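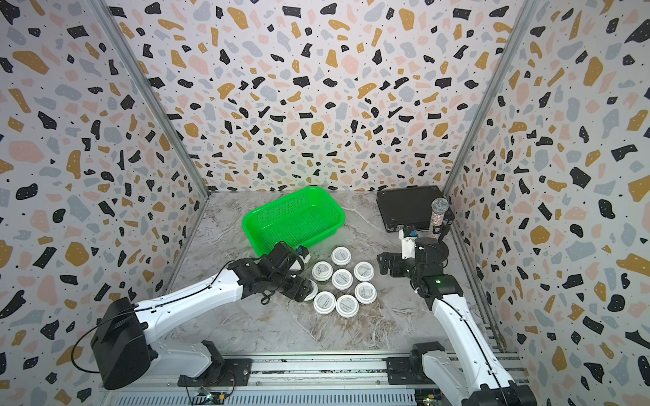
Skelter (the new counter place on the hill): anyone been yet?

brinejar
Jul 15, 2021
OK I have to tell somebody about this meal. We finally got into Skelter last night after trying since February, and I have been thinking about the smoked trout all day at work. It's the space where the shoe repair used to be, up the steps, easy to walk right past. One long counter, everybody facing the cooks, and the chef is Maksym Antoniuk, who some of you will remember from the early days at Voicu.

It's a set menu, 7 courses for $66, and you don't pick anything except your drink. Beet broth first, in a little cup with no handle, then the trout on a warm potato pancake (!!), then a cabbage course that I'd go back for on its own. It's charred on the outside and soft all the way in, with brown butter and dill. My wife doesn't even like cabbage and she was scraping the plate.

Has anyone else been? I want to compare notes on the dumplings.

tollhouse_ray
Yes, twice! The dumplings changed between my two visits. First time they were filled with sour cherry and served near the end, second time it was mushroom and they came right after the trout. I liked the mushroom ones more. Ask for the rye bread if they don't bring it, it isn't on the menu but they usually have a loaf going.

Kettle Corn
I'll be the grump. We went for my birthday and thought it was fine, but I left hungry, and with two drinks each plus tip it was $223 for the pair of us. For that I can go to Basum, order what I want, and take half of it home. The stools have no backs either. Two and a half hours on a stool with no back!

brinejar
Fair on the stools, I was feeling it by the pork. But hungry? I could barely get up those steps' worth of stairs back to the car, and I was going down them. Did you get the pork neck with the plums?

Kettle Corn
We got duck. Three slices.

tollhouse_ray
The duck is the skimpy one, I've heard that from other people too. I think he swaps it in when the pork guy doesn't deliver. Still, I'd take three slices of something cooked like that over a big plate at Basum, and I say this as someone who loves Basum. 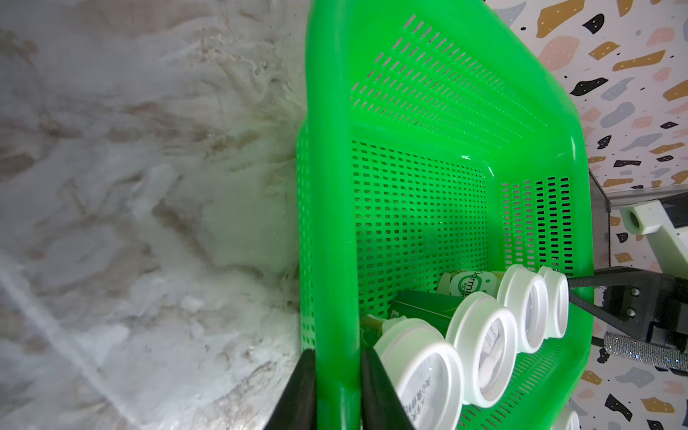 The green plastic basket, from above

marigold_p
Jumping in to agree with brinejar about the cabbage. I tried making it at home and got pretty close, so if anybody wants to have a go: cut a small head in quarters, leave the core in, get a cast iron pan very hot and don't touch it until the cut side is black. Then butter, lid on, low oven until a knife goes in easily. Mine took longer than I expected, well over an hour. Lots of dill, more than seems sensible.

brinejar
Oh I am doing this on the weekend. Salt before or after?

marigold_p
Both! And a splash of vinegar right before you eat it.

halfpintdora
Question for the people who've gone: can they do vegetarian? My sister is visiting and she'd love this, but the website only says "please tell us when you book" and I can't tell if that means a proper menu or six courses of side dishes.

tollhouse_ray
The man next to me had the vegetarian version and it looked great. He got a celery root thing where we had the trout and something with buckwheat in place of the meat. I was jealous of the buckwheat. I think his was $59 but check with them.

Kettle Corn
Celery root for $59. I rest my case.

halfpintdora
Ha! She'd be thrilled with celery root, she's that kind of person. Booking it.

brinejar
Kettle Corn, come with us next time and I'll buy your drinks. Or if you want something more filling from the same sort of kitchen, try Skever down by the bus station. Much louder, regular chairs with backs, and the stuffed peppers are enormous.

Kettle Corn
I do like Skever. The peppers are good. OK, if it's pork and you're buying, I'll give the counter one more shot.

marigold_p
Get the early seating if you can, the late one had run out of rye bread when we went.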